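Hedeo Home Help – Kitchen & Cleaning – Dishes and Drying

Clear plastic dish rack: plates lean, water pools, cloudy lines on the base

Posted 25 June 2019
Viewed 1,744 times

tallowmere

I moved into a smaller apartment this spring and gave up the big wire rack that used to sit over half the sink. In its place I bought a clear plastic one. It has rounded corners, a ribbed base and little feet at the corners that keep it off the counter. It looks fine and takes up a lot less room, but I have three problems with it and would like to hear from people who have used this type for longer than I have.

First, the plates lean. The rack has no separate prongs, only the ribs in the base, so a dinner plate stands in the groove between two ribs and then tips until it meets the next plate or the rim. My everyday plates have a wavy edge, and I think that makes it worse. Sometimes the edge catches properly and sometimes it rolls half an inch and settles somewhere else. I haven't broken one yet, but I chipped a saucer.

Second, water stays in the base. There's no spout. In the morning there are thin strips of water between the ribs, and the bottom edge of each plate has been sitting in one all night.

Third, there are now white lines where the water sits. I've tried dish soap and a sponge. The sponge goes over the top of the ribs and doesn't get down between them. We have hard water here.

I don't have a dishwasher and don't want to go back to a wire rack if I can help it. I wash for two people, so on a normal evening it's a few plates, a couple of bowls, two glasses, a pan and the silverware. Is there a way of loading these racks that works, or are they really meant for cups?

35 people found this useful

Barbu

They work for plates if you load them in the right order. I've had a clear one for years, a different make (mine is a Rimuvell, bought at a hardware store that has closed) but the same idea.

Plates go in first. Start at one end and put the first plate in the groove closest to the side, leaning toward that side so the rim of the rack holds it. Put the next one in the same way, leaning in the same direction, and leave at least one groove empty between them. If two plates touch over most of their surface, the water between them has nowhere to go and they will still be wet at breakfast. They can touch at one point near the top, that's fine.

Big plates go nearest the side and small plates after. If you do it the other way the big plate leans on the small one and pushes it out.

With a wavy or scalloped edge, turn the plate a little until a dip in the edge sits over a rib. You can feel it drop. It takes a second per plate and after a week you do it without looking. Smooth plates don't have this trick and I find they slide more, so I'd say your plates are the easier kind.

Keep one half of the rack for plates and leave the other half open for bowls and glasses. Bowls go in tilted, never flat on the rim, or they trap steam and leave a ring. Don't put the pan in at all. A pan is heavy enough to shift the whole rack, and on a smooth counter the feet will skate. I dry the pan with a towel and put it straight back on the stove.

For the silverware use a separate cup. Loose forks between the ribs will scratch the plastic, and once it's scratched the lime sticks faster.

The water: tip it out before bed. I know that isn't much of an answer, but a rack with no spout needs emptying. Wait 20 minutes or so after washing, lift the plates out, pour the base into the sink and put them back. Or fold a dish towel into a strip and slide it under the two feet farthest from the sink. The rack then slopes toward the sink and the water collects along one side, away from most of the plates. Don't raise it much. The height of a folded towel is plenty, and more than that makes the plates lean the wrong way.

892 posts – member of the Dishes and Drying board

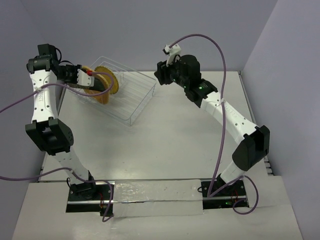 Can the plates stay in the rack overnight?

They can, as long as they stand upright with a gap between them and the base has been emptied first. Plates left standing in water will have a damp lower edge in the morning, and unglazed foot rings soak it up and can start to smell.

quillhaven

I agree with most of that but not the towel. A towel under the feet stays wet and leaves a mark on a wood counter. I use two flat rubber jar openers, the round kind, one under each back foot. They dry off quickly and they also stop the skating.

On the white lines, that's lime and dish soap won't touch it. Use plain white vinegar:

Plug the sink and set the rack in it.
Lay paper towels along the ribs and pour vinegar over them until they are soaked through.
Leave it for half an hour.
Take the paper off and go between the ribs with an old toothbrush.
Rinse with warm water, not boiling. Very hot water can make clear plastic craze, meaning fine cracks all over, and those don't come out.

If the lines are old you may have to do it twice. After that, once every two weeks keeps it clear. Don't use scouring powder or the green side of the sponge. Cesa sells a small brush with a narrow head that fits between the ribs better than a toothbrush does, but I only bought it after the toothbrush wore out and I wouldn't make a special trip.

11 people found this useful

mop_and_pail

get a towel and dry them. I gave up on racks years ago, takes five minutes

tallowmere

Thank you. I tried the order Barbu gave, big plates to the side and everything leaning the same way, and they stayed put. Turning the plate until the edge drops over the rib does work on mine. I don't have jar openers but I cut up an old shelf liner and that seems to hold.

I did the vinegar last night. Most of the lines are gone. There's a patch in one corner that hasn't moved, so I'll do that part again this weekend – it's where the sponge never reached, so it had been building up the longest.

Still drying the pan by hand.

Related topics on Hedeo
Getting tea stains out of mugs
Wood counter turning black next to the sink
How often to replace a dish brush
Glasses cloudy after hand washing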